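Community Help > Parenting > Baby & Toddler > Toys and Play

Cleaning and storing a mixed lot of used baby toys, 7 to 16 months

Lacey Holroyd
December 2021

I was given a large lot of used baby toys by a cousin. My son is seven months old. The lot includes stacking cups, a wooden shape sorter, several fabric crinkle books, bath squirters, and a few battery toys, one of them a Bomik activity panel with lights and music. Everything has been in a garage since September of last year.

I need to know three things. First, which of these can go in the dishwasher and which can't. Second, whether the battery toys are worth keeping if the compartments have been closed up with old batteries inside. Third, how to store the pieces he is too young for. I have limited shelf space and would like to avoid buying a toy chest with a heavy lid.

The shape sorter has no label on it. The stacking cups are hard plastic, maker unknown.

Ridwan Saragih

I will go by material. That matters more than the type of toy.

Hard plastic with no batteries, no metal and no stickers: top rack, normal detergent, heated dry off. Put small pieces in a mesh bag so they stay away from the heating element. If a piece has a hollow section with a pinhole, leave it out of the dishwasher, as it will take in water and hold it.

Wood: wipe with a cloth wrung out in warm water and a drop of dish soap, wipe again with plain water, then stand it on edge for 24 hours. Do not soak it. Check the painted blocks for chips. If the paint lifts under a fingernail, discard the block.

Fabric books: look for a care label. If there is none, wash by hand in cool water and air dry. The crinkle layer is usually a plastic film, and a dryer can melt it.

Bath squirters: cut one open. If there is black growth on the inside wall, throw out the whole set. There is no practical way to clean the inside of a squirter and confirm that it is clean. 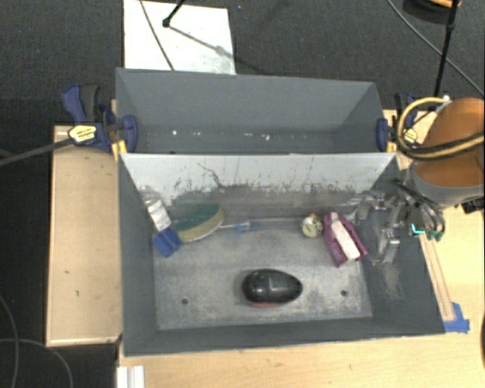 Battery toys need a separate check before any cleaning. Open every compartment with a small Phillips screwdriver and look at the contacts. White or green crust means the cells have leaked. Wear gloves, take the cells out, and dab the contacts with a cotton swab and white vinegar, then a second swab with rubbing alcohol. Let it dry fully before fitting new cells. If the spring has rusted through, the toy is finished. For storage, use open bins with no lid, which also settles the heavy lid problem. A plain gray bin with tall sloping walls is the right sort of shape, and scratches and cloudy wear on the floor of a used one don't matter as long as there are no cracks or sharp edges. Keep one bin for current toys and a second for the ones he will grow into, and put the second out of his reach.

Any toy that takes button cells has to have a compartment that closes with a screw. If the screw is missing, remove the cells and do not put the toy back in use until it is replaced. I would also search the maker and model of the Bomik panel in the recall listings. It takes a minute.

Staleo_parent

We just put everything in the dishwasher and it was fine. One rattle came out cloudy. Don't bother with the wood stuff, splinters.

nembridge_mom2

Partly disagree with the post above. Wooden sorters last for years if they stay out of the sink. Ours is a Nasution with the round lid and it has been through two kids. The lid did warp slightly — my fault, I left it on a radiator.

On the ages: my daughter ignored the shape sorter until 16 months and then used it every day. At seven months she only wanted the stacking cups, and only to knock over. I would put out 6 toys at most and swap a couple each week. For the too-young pieces, test each one against a toilet paper tube. If it fits inside, it stays packed until he is at least three.

Does the activity panel have a volume switch? Ours had only one setting, and I ended up putting packing tape over the speaker.

Back to top | Contact us | Posting rules | Copyright Community Help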